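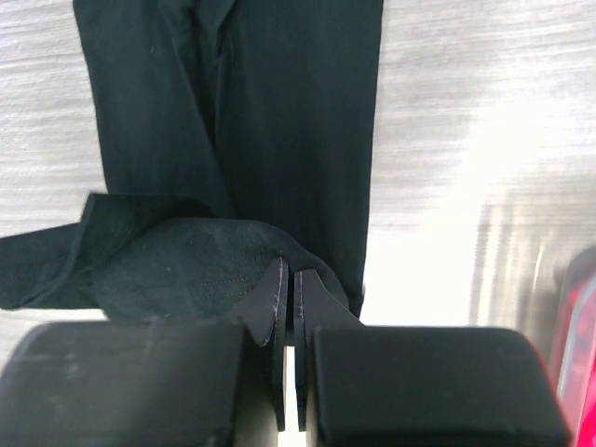
I've been putting off the May closet swap for two weekends, so Friday night I made tea, put a podcast on and started with the dark knits. Why do I own so many?? Everything I bought at Wevwood last fall is some version of almost-black, and under my kitchen light you can't tell any of it apart. The one on the gray surface looks black too until you get close – then there's a very deep green in it, and the faintest ribbing. I love that green! I'm keeping it.

My folding method is nothing fancy. Long side down, smooth out the big crease, fold in 3, done. Seams go to the inside or they leave a line (ask me how I know).

The Nindix bins were 99 cents each, so I grabbed 2 for the sweaters. Still have the whole sock drawer to go – maybe Sunday.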